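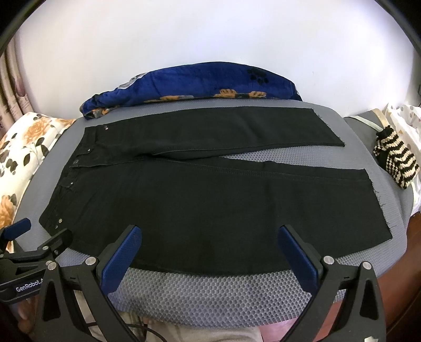
Chapter 7
Handling Cloth in a Home Build

Earlier chapters dealt with rigid parts. A block or a bottle keeps its shape when it is lifted, and a builder can plan a grasp from a few measurements. Cloth changes shape every time it is touched. A pair of jeans laid flat has a known outline; the same jeans lifted by one hem have an outline that must be found again before the next move can be planned.

This chapter follows the construction of the Skenby, a two-finger gripper that can be built on a kitchen table or in a shared workshop. The reader will first use it by hand, folding garments on a bed, and will fit it to an arm only in Chapter 9. Hand use teaches the builder how far the fingers must open, how close to the surface they can pass, and how much force a seam or a thick hem requires.

7.1 The Work Surface

A padded surface is preferred for early trials. The fingertips can press into it slightly and slide under an edge, which a hard tabletop does not allow. Mattress fabric with an open mesh also gives some friction, so that the rest of a garment tends to stay in place while one corner is raised.
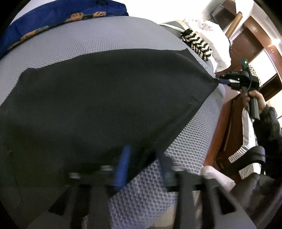 Dark fabric calls for more care than light fabric. Folds in black or charcoal cloth show little contrast, and a recording made in poor light may hide the edge that the fingers are meant to find. The room should be lit from at least 2 directions, and each lamp should supply no less than 800 lumens.

7.2 Finger Pads

The pads are the part most often replaced. Soft pads hold thin cloth well but wear quickly; in the Retura workshop, a set was changed after roughly 500 grasps. Readers should keep a written count from the first trial and inspect the pads for tears at the start of each session.

Before continuing, the reader should have completed the finger assembly in Chapter 6 and checked that both fingers close evenly along their full length. Uneven closing is the usual cause of a dropped corner, and it is corrected at the joint screws.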